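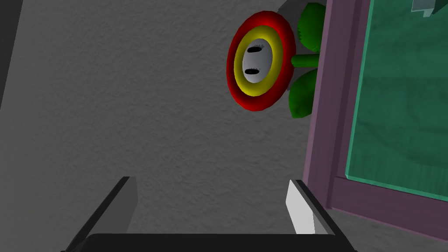 Pince parallèle Peeters en kit : trois semaines d'essai à l'atelier

Publié le 13 décembre 2018

J'ai acheté la pince Peeters pour remplacer celle que j'avais imprimée l'an dernier, dont les engrenages prenaient du jeu. Elle est vendue en kit, 190 euros, sans servomoteur ni carte de commande. Je la monte sur un bras à six axes fait maison, installé à l'atelier partagé de Flatwood, et je m'en sers pour apprendre au bras à ramasser des jouets et de petits objets posés à plat.

Le montage

Comptez une soirée. Le sachet contient 28 vis de deux longueurs, mélangées, et la notice ne dit pas toujours laquelle va où. J'ai dû redémonter la paume une fois : une vis longue venait frotter sur la crémaillère. Les perçages tombent juste, les axes glissent sans être repris à la lime. Les doigts se fixent par deux vis chacun et se changent sans toucher au reste, ce que je n'avais pas sur l'ancienne.

La bride arrière est au pas de Peeters. Pour mon poignet, il a fallu une plaque intermédiaire. Shahla Farahani me l'a découpée à la fraiseuse de l'atelier, en me faisant remarquer que deux trous oblongs auraient suffi sur la pièce d'origine. Elle a raison.

Le modèle de simulation

Le kit donne accès à un modèle 3D de la pince, à charger dans le simulateur Plultuvetti. C'était la moitié de mon achat. Je prépare toutes les approches en simulation avant de faire bouger le vrai bras – une collision à l'écran ne casse rien.

Le modèle est propre. Les doigts sont de simples plaques inclinées, la paume est un bloc sombre, et les surfaces de contact se règlent à part. Ma scène d'essai préférée est celle de la fleur de feu, le jouet à tête ovale rouge et jaune, couché sur une surface grise avec les feuilles contre un grand cadre mauve à panneau vitré. La tête est dégagée, la tige et les feuilles ne le sont pas. Si l'on vise le milieu de l'objet, le doigt droit risque de toucher le cadre. Il faut donc décaler la prise vers la tête et tourner le poignet avant de descendre.

J'ai lancé 500 essais sur cette scène, avec des positions de départ tirées au hasard. Les échecs viennent presque tous du doigt droit qui accroche le cadre pendant la descente. Le panneau translucide m'a aussi donné du travail côté profondeur, mais la pince n'y est pour rien.

Un défaut tout de même : la friction par défaut est trop élevée. Les objets restent collés aux doigts alors que les vrais doigts, lisses, laissent filer tout ce qui est rond. Je l'ai baissée à la main dans le fichier. J'aurais aimé que la valeur soit documentée.

Sur le vrai bras

Avec le servomoteur que j'avais déjà, un Bondcombe d'entrée de gamme, la fermeture est régulière et les doigts restent parallèles. Montée complète, plaque comprise, la pince pèse 525 grammes. C'est beaucoup pour mon bras. J'ai dû réduire l'accélération du coude, sinon le poignet oscille à l'arrêt.

Le serrage est franc sur les objets durs. Sur les jouets en plastique mou, il vaut mieux limiter le couple, et coller une bande de caoutchouc fin à l'intérieur des doigts. Le câble du servo sort du mauvais côté pour moi, il passe par-dessus la paume et je l'ai attaché avec deux colliers.

Après trois semaines, pas de jeu mesurable dans la crémaillère. Une vis de doigt s'est desserrée, je les ai toutes reprises au frein filet.

Mon avis

Bonne mécanique, notice faible, modèle de simulation utile une fois la friction corrigée. Pour un petit bras imprimé, elle est trop lourde. Pour un bras un peu plus solide, je la rachèterais à ce prix. Je dois essayer les doigts longs en janvier, ils sont vendus à part et le fichier 3D n'est pas encore en ligne.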